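**Unit 4: The Short Artist Biography**
Department of Media Writing, Pristport College
Course leader: Vicente Retamal
Handout revised 22nd September

Students should read this handout before the second seminar of the unit. It covers the structure of the short online biography of a performer, the handling of age and family details, and the treatment of money.

## 1. Scope

A short artist biography is a page of up to 887 words on a living performer, written for readers who have heard a name and want the basic facts. It differs from a review, which judges the work, and from a press release, which is issued on the performer's behalf. The set text for this unit is the Clilden archive of singer profiles, which holds 1,602 pages. Students are assigned 33 of these and should bring notes on at least four.

## 2. Order of information

The opening sentence states the name, the occupation and the place the performer is associated with. The second gives the work for which the person is best known. Birth details follow, then training, first public appearances, recordings and present activity. Family and relationships come late and are kept brief.

Many pages in the archive begin with the origin of the performer's first name. This material is rarely about the performer and should be left out unless the person has spoken of it publicly.

## 3. Age and dates

Give the date of birth and let the reader work out the age. A page that states an age is wrong within a year of publication, and few publishers return to correct it. Where only the year is known, give the year. Where two sources disagree, name both and do not choose between them without a reason that can be stated on the page.

Seminar case: the Clilden page on the singer Isudano gives one birth year in the summary box and another in the third paragraph. The label, Barrientos, gives no year at all. Students should draft a single sentence that reports this position fairly.

## 4. Home and private life

Statements about a performer's home, partner or children require a source in which the performer, or a named representative, made the fact public. A street, a building or a school is never given. "Lives near the coast with family" is acceptable if sourced. Guesses about dating are not acceptable in any form, including the form of a question.
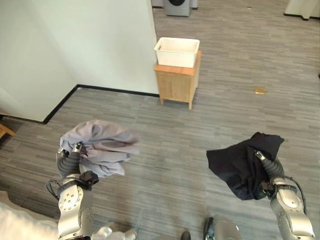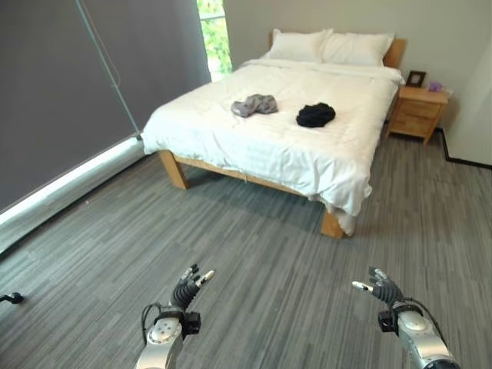
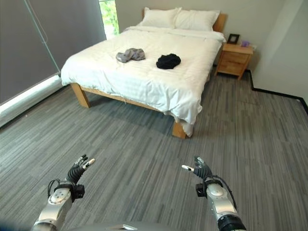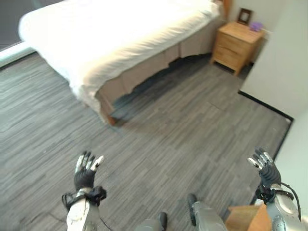 *Gray and black clothing on the duvet (second and third pictures); bed and nightstand (fourth).*

## 5. Net worth

Most of the assigned pages carry a net worth figure. In nearly every case the figure has no source, or its source is another page of the same kind. Students should trace one such figure back as far as it will go and record each step. For written work in this unit, the following rules apply:

- No total for personal wealth is given unless it appears in a public filing or a signed interview.
- Prize money and published fees may be stated, with the date and the payer.
- Ranges are treated in the same way as single figures.
- The phrase "is believed to be worth" is not used.

## 6. Tone

Use the past tense for completed events and the present for current work. Avoid "talented," "beloved" and "rising star." Use the surname after the first mention, or the stage name if the performer uses only one. Chart positions need the name of the chart and the date.

## 7. Assessment

The unit is marked out of 100. Each student submits one biography of a living performer, together with a source sheet listing every factual statement and where it was found. Submissions without a source sheet are returned unmarked. Subjects must be approved by the course leader, and relatives or friends of the student may not be chosen.

The unit runs again in April for students who need to resubmit. The assigned pages will be different.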